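Call for participants: reviewers for a draft code of practice on simulated manipulation tests

Closing date for replies: end of July
Format: remote, with one optional meeting in Ekcombe on a Saturday
Contact: Nahuel Urrutia, Usisell

Usisell is looking for 6 reviewers to work through the second draft of our code of practice for testing robot arms in simulation. The code covers small table-top tasks only: picking up, placing, sorting and stacking light objects with a fixed arm. It does not cover mobile bases, arms working next to people, or anything above a small payload.

The first draft was written by Lorena Lagos and Reginald Tran and went to a handful of labs. Their comments were useful but came almost entirely from people who build simulators. This time we want readers who have to use the results: test engineers, people who buy or install arms, safety assessors, lab technicians and teachers.

What the draft asks for

A test report should say what was on the table at the start of a run, including objects the arm was never meant to touch. It should give the rule for success before any runs are made, and that rule should not be changed part way through a set. Failed runs stay in the report. If a run is thrown out, the report says who threw it out and on what grounds.

Section 3 deals with object placement. Where a task has a marked area, such as a mat or a sheet of paper, the report must say whether an object touching the border counts as inside. The first draft left this open and three labs gave three answers.

Section 4 deals with stills and video. Any still used in a report must be labelled as simulated, and stills must be taken from the same viewpoint as the recording that was scored. Reviewers will spend a good part of their time on material of this sort, with lettered blocks and a sheet of tan paper on the table.

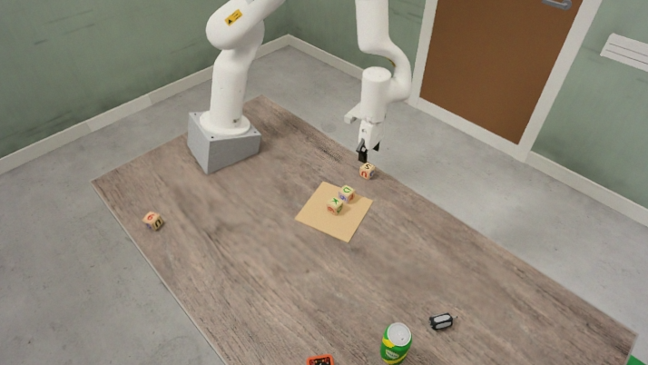
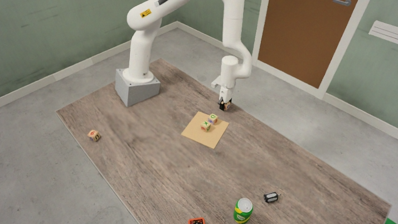
Block task, simulated, white arm on a grey pedestal. 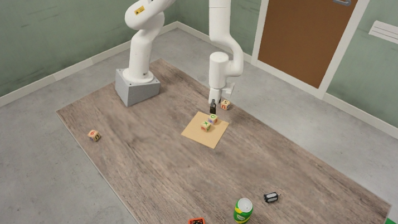 Eamon Corrigan replied to the first draft that a set of 1,000 simulated runs told him very little unless he could see how the starting positions had been chosen, and he asked for that to be made a requirement instead of a recommendation. He also wrote that he would sooner have 30 runs with the starting positions listed in full than any number without them. We have moved the clause into the main text, but the wording is not settled and we would like reviewers to try it against their own work.

What you would do

Read the draft, which is short, and mark it up. Score a set of 30 recorded runs using the rules as written, without asking us what they mean. Where you cannot decide, write down the clause number and what stopped you. Then join one call to go through the points where reviewers disagreed.

The scoring can be done on an ordinary laptop. You will not need to install a simulator. Please do not discuss your scores with other reviewers until the call.

Who can apply

You should have some experience of specifying, running or reading tests on robot arms. Two years is plenty. You do not need to have written a standard before, and we would like at least two reviewers who have not. Good written English is needed, as the comments will be published.

People employed by Usisell, Cedadero or Gavrilă cannot apply, as all three paid towards the drafting. If you have done contract work for any of them, tell us and we will decide case by case.

Payment and credit

Each reviewer is paid a flat fee of 2,000 euros once the marked-up draft and the scores are in. Travel to Ekcombe is paid separately if you come to the meeting. Names are listed in the published code unless you ask us to leave yours out. Comments are published without names next to them.

How to apply

Send one page saying what you work on and which parts of the draft you would be best placed to comment on. A CV is not needed. If you have ever had to reject a test report, a few lines on the reason would help us more than a list of posts held.

Questions about the draft itself should go to Lorena Lagos. Questions about fees and contracts go to Ronaldo Lagman. Applicants will hear from us either way, and those chosen will get the draft and the recordings at the same time.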